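Reference > Earth Science > Atmosphere > Snow and Frost

Hoarfrost

Oct 24, 2022, by the Fatby Reference staff

This site uses cookies. By continuing to browse you accept our cookie policy.

Hoarfrost is a deposit of ice crystals that forms when water vapor in the air changes directly to ice on a cold surface. The change skips the liquid stage and is called deposition. Frozen dew is a different thing: it starts as droplets and usually looks clear and smooth.

For hoarfrost to form, the surface must be below freezing and colder than the frost point of the air next to it. Clear, calm nights are best. The ground gives off heat to the sky, and grass blades, wires and twigs cool faster than the air a few feet up. This explains why frost can appear when a thermometer at eye level reads slightly above freezing.

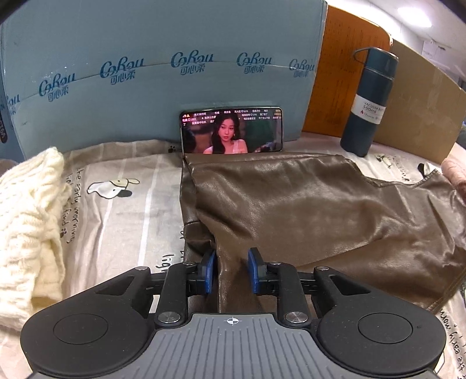 According to a reader in Wiston, the heaviest frost there comes in March, along the creek, on mornings when the fields uphill have none. Cold air is denser than warm air and drains into low spots, where nearby water may also add moisture.

Crystal shape depends on temperature and on how much vapor is available. Needles, plates, cups and feathery forms are all known. Air at 100 percent relative humidity with respect to liquid water is already supersaturated with respect to ice if the temperature is below freezing, so crystals can grow quickly in it.

Rime is often confused with hoarfrost. It forms when supercooled fog droplets freeze on contact with an object, and it tends to build up on the windward side.

See also: Depth hoar; Dew point; Frost flowers; Rime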